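Talk for the coaches' day, Wongsuwan Hall, small room upstairs
Wojciech Tokarz, goalkeeper coach, Undum Handball
Time: 30 minutes with questions. Keep one bottle of water on the table. Speak slowly.

## Opening

Good morning, and thank you for coming to the small room. I know that in the big hall there is a session on fast break at the same time.

My subject is how we train the goalkeepers at Undum, and mostly how we did not train them for a long time. I have been a field player all my life, a left back, and I started to work with goalkeepers when our club had no other person for it. So please do not take me for an old goalkeeper who knows secrets. I have learned this work from the outside.

(Ask: who has a separate coach for goalkeepers? Wait for hands. Then: who has a goalkeeper who warms up by standing in goal while the others shoot? Wait again.)

I was in the second group for many years.

## The warm-up problem

In most clubs the goalkeeper gets her training from the shooting warm-up. The line players come one after another, they shoot high left, high right, low left, low right. The coach calls it goalkeeper training. For the shooters it is good. They get warm arms.

For the goalkeeper it is something else. She knows where the ball goes, so she moves before the ball leaves the hand. After a month of this she moves early in the games too, and a good wing player sees it and puts the ball where her foot was.

- Known direction has a place: first minutes, for the body.
- After that, the goalkeeper should have to read something. The shoulder, the elbow, the angle of the run.
- If the shooter is bored, this is fine.

(Tell the short story of the game in Rundance: our goalkeeper, very strong in training, conceded from the same left wing again and again, always short corner, low. I shouted from the bench to stay longer. She shouted back, "I am staying!" On the video we both saw that she was not. We laughed later. Do not make it longer than one minute.)

## What we wrote down

After Rundance I started to write down every shot against us. Paper first, then a simple table. For each shot: the position it came from, where it went in the goal, and what the goalkeeper did with her first step. The third column takes the most time and is the most useful.

The table has now 1,998 shots. Of these, 1,460 were on target, the rest went wide, hit the post, or were blocked before they came to the goal.

(Put the two numbers on the board. Do not read the other slide with small letters, it is only for people who want it after.)

Please be careful with what I show. It is one club, women's team and older juniors together, and I was usually the person who marked the first step. When I watched one game a second time, I did not agree with myself on every shot. A coach who tells you that his table has no such problem probably did not watch the game a second time.

What I believe after this work:

**From the wing.** The first step matters more than the hands. When the goalkeeper closed the short corner and kept her weight on both feet, the shooter had to decide late. When she jumped first, it did not matter how she jumped.

**From the nine-meter line.** A big part of the work is done before the shot, by agreement with the block. If the block takes the near side, the goalkeeper takes the far side. In our team this was said in the locker room and forgotten on the court. Now the goalkeeper says it aloud in each defense. One word is enough. We use the name of the side, no codes.

**From the pivot.** I have less to say here. The distance is short, the ball comes with no time, and I did not find a clear pattern in the first step. Some saves are good and some are luck. I would like to hear from you if you found something.

**Seven-meter throws.** We wasted time on this. Goalkeepers love to prepare for the penalty, it is like a duel, and they ask for it at the end of each practice. But there are few in a game compared with the others. We do a small number each week, and each throw must be by a player who is tired.

## How the practice looks now

I will describe one normal practice. We have the hall in the evening, and we share it with the basketball people from Unico, so the start is sometimes late. I plan for a short practice and I am happy if it is longer.

1. Legs. Small steps, side to side, along the goal line, no ball. The hands stay where they are in a game. Many goalkeepers drop them when there is no ball.
2. Balls with known direction. Slow arm, full movement, she holds the final position until I say the next.
3. Balls with a choice. The shooter has two corners and decides after the takeoff. No pretending, no hero shots.
4. Work with one blocker. Here we bring one defender from the main group. The head coach must agree to this before the season, otherwise you will ask each week and each week it will be a bad moment.
5. Outlet pass. After each save, the ball goes to a player who runs. I want the eyes up before the feet are settled.

(If there is a question about jump rope and tennis balls: yes, we use them, for fun and for the juniors. I have no opinion if it helps with saves.)

The order can change. What does not change is that the goalkeepers do not stand for the team shooting before parts one and two are finished. In the first weeks the field players did not like it. They had to shoot on an empty goal with jackets hanging in the corners. Their accuracy did not become worse, and the jackets did not complain.

## Two goalkeepers, one place

This part is more about people. I think it is the most difficult of the job and I am not sure in it.

We have 2 goalkeepers in the senior team and they are close in level. For a long time we told them before the game who will start, in the warm-up, with a hand on the shoulder. The one who did not start was often angry in the first half, and when she came in, she came in angry.

What we do now: I tell them both, together, at the last practice before the game, and I tell them when a change is possible. For example, if there are many shots from the wings, the other one will come in. It is an agreement about the game and it does not say who is better.

During the game the one on the bench keeps the paper. She marks where the shots go. At halftime the two of them talk first, alone, and I come after. In the beginning I was standing too near and they talked for me. Now I go and get tea.

(Be honest here: it did not work with every pair. One goalkeeper left us, and she told me that to hold the paper felt like a punishment. I should have asked her before. Say this part, do not skip it even if time is short.)

## If you have no goalkeeper coach

Most of you in this room are alone with a full team, so take from this what is possible.

- Give the goalkeepers the first part of the practice, even when you only stand near and look.
- Choose one thing to write down. The first step from the wing is a good one.
- Film from behind the goal, not only from the stands. A phone on a water bottle is good enough, with some net in the picture.
- Ask the parents of young goalkeepers not to shout "move!" It makes them move.
- Let the goalkeeper decide one exercise. Sometimes she chooses a bad one and explains it very well, and you learn how she thinks.

## Questions

Questions I expect:

*What age to start only as a goalkeeper?* We wait. In the younger groups everyone takes a turn. I would not fix it before the child asks for it more than one time.

*Small goalkeeper?* Stand farther out against the wing, work on timing. She will need more courage than the tall one for the high shots, and she needs a block which believes in her.

*Can we have the table?* Yes, the empty form. The filled one has names of our players, so this stays with us. Leave your email on the sheet by the door.

*Do you change the goalkeeper for one penalty?* The head coach likes it. I like it less. We still do it.

Before leaving: collect the markers, take the sheet from the door, bring the key back down. In August we start again with the juniors, and anyone who wants to come and watch a practice at Undum is welcome.
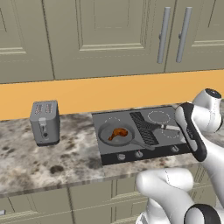
*Robot arm over a cooktop with a black spatula, computer-rendered kitchen.*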